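4.2 The medicine box

I'll admit the medicine box was the part of the study I was least looking forward to. Aoife Fitzgerald and I had already been through cutlery drawers and sock drawers with our households, and I expected this bit to be dull by comparison. How wrong I was! People had far more to say about where they keep the cough syrup than they ever did about forks.

We asked each of the 27 households to bring us whatever they thought of as "the medicines" and put it on a table. That was the whole instruction, and we left it loose on purpose (Cameron Gourlay argued for a proper checklist and lost, though he may have had a point, see Section 6). Most people came back with one container. A few went off and came back three times, with a carrier bag, then a biscuit tin, then something from the car.

What I found most interesting is how little sorting goes on inside. Earlier work by Shi and Daly on bathroom shelves in Floltstead describes people lining things up by who uses them, and I'd hoped to see the same. In a box, though, size wins. The biggest carton goes in first or gets laid across the top, and the bottles and tubes fill whatever gaps are left. One woman in Kinsella told us she knows her box "by rattle", and she could find the throat sweets without looking while we sat there writing it down.

The see-through boxes deserve a mention of their own (Figure 3). Owners of these were very fond of them and nearly all gave the same reason, that you can check what you've got from the side. I'm less sure. Once a carton is lying across everything, you still end up lifting it out to get at the small bottles, and a label that faces the wall of the box can be read only if it happens to face the right way. Fiachra Ó Gríofa calls this the "window problem" in his notes and I've pinched the phrase.
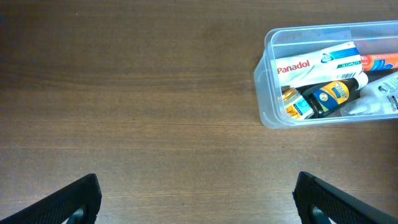
Figure 3. A clear plastic box of household medicines on a wooden table, with a carton of Panadol caplets lying at an angle above a gold-capped bottle and a bottle of Woods' cough syrup.

Then there's the question of cartons. Keeping tablets in their cardboard takes up a lot of room, and several people grumbled about it, yet hardly anyone was willing to throw the cardboard away. They wanted the dose printed on the side, and the date. Two households had tried bare blister strips held with a rubber band and both had gone back to cartons by January. I do the same at home, so I can't pretend to be neutral on this one. We return to cartons in Section 5, where the same habit turns up with batteries and light bulbs.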